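Gathering Examples for a Learning System
Week 3 handout, Zsófia Gulyás 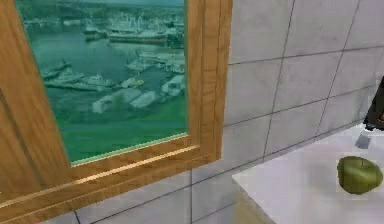
Fig. 1. A view from the simulated kitchen, with the window on the left and the green fruit on the worktop.

Hello again, everyone, and thank you for all the good questions on Tuesday (I did promise to write some of this down, so here we are!). This week we leave the theory alone for a bit and get on with collecting demonstrations in Bredix, our simulator.

An example, for us, is one complete attempt at a task: everything the camera saw, every command you sent to the arm, and a short sentence saying what you were trying to do. The learner never meets you, poor thing, so the sentence matters a great deal. "Pick up the green fruit" is lovely. "Fruit thing, second go" is no help to anyone, however clear it seemed at the time.

Do look at Fig. 1 for a moment before you start. The harbour in the window is soft and rather pretty, and the tiles have a nice marbled look, and none of it has anything to do with the task. A learner doesn't know that. If every example has the same boats behind the same glass, it may well decide that the boats are part of the job, so please change the backdrop and the wall from the Vida menu between batches, and move the fruit about as well.

Last year's group gathered 207 examples in the first session, and we're hoping for up to 2000 by December, shared among all of you. Please don't rush! A slow, smooth attempt is worth having, and so is one where you fumble and recover, as long as you label it that way. Attempts you abandon halfway go in the "set aside" folder. Don't delete them, we'll want them in week 5.

Before next time, read the Plarisness notes on camera placement, and bring your own batch with you to the Nornetthorpe room.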